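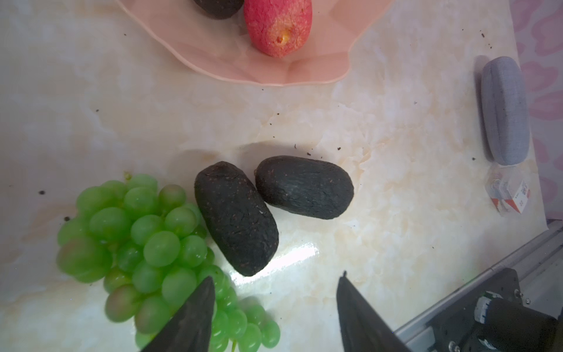

Gerardo Fontana wants to know why the fruit can't go straight into the bowl when the bags come in from the store, and says he has been putting grapes on top of avocados all his life without losing any. It was the first comment on our May update, and a fair one, so I'm going to start this report with it.

They can go straight into the bowl, and in plenty of homes they do. What we've been seeing at the Messina Street kitchen is that soft fruit at the bottom of a deep bowl gets forgotten. Avocados are the worst for it, especially the dark, pebbly-skinned ones, which look much the same on the outside whether they have two days left or none. You have to pick them up and press near the stem end. If they're under a bunch of grapes, people don't. So the Skivden kitchen project has been asking households to set everything out on the counter first, side by side, and decide where each thing goes before anything gets put away. It takes a couple of minutes and I am still surprised by how much people like doing it!

Where we are

The grant from Wisine covers 12 months and we are now 8 months in. We have 72 households signed up, which fills every place we budgeted for. Two moved away in the winter and their places were taken within the week from the waiting list. Everybody has had the first home visit, and the second round is well under way.

The counter step has settled into a routine. Avocados get pressed and sorted into "eat now" and "wait". The ready ones go in the fridge door where they can be seen, and the others stay out. Grapes stay on the stem, get looked over for split ones, and go into the fridge unwashed in something that lets air through. We rinse only what's going to be eaten that day. Several families were washing the whole bunch on shopping day and then wondering about the mold, and switching that one habit has gotten more thank-you notes than anything else we've done.

What we changed

The first version of the storage card was too long. It had every fruit and vegetable on it in alphabetical order and people stuck it on the fridge and never read it again. The new one, printed on Ploletine card stock so it survives a wipe with a damp cloth, has two columns: counter and fridge. Avocado is the only item in both columns, with an arrow running from one to the other. I love this card. My neighbor asked for one.

We also dropped the weighing of food scraps. Families found it fussy and the numbers we got back were patchy, with whole weeks missing. In its place there's a short note on the fridge where people write down what they threw out and why. The notes are far more useful to us – "forgot it was there" comes up again and again, which is what sent us toward the counter step to begin with.

Cleaning up came up at nearly every visit. Light stone-look counters with a lot of veining hide crumbs well, and people were surprised how many turned up once the fruit was lifted off. We've added a line to the card about wiping down before the bags are unpacked.

What's next

The third round of visits starts once the second is finished, and I'd like to use it to try the same approach with tomatoes and stone fruit, which will be in season by then. The Messina Street kitchen is free most mornings until 11:30, so we can test storage containers there before handing them out. Spending is on track. I do expect to ask for a small shift of money from printing to containers – the new card came in cheaper than the old one – and will send the figures separately.

Gerardo, if you're reading, there's a card set aside for you.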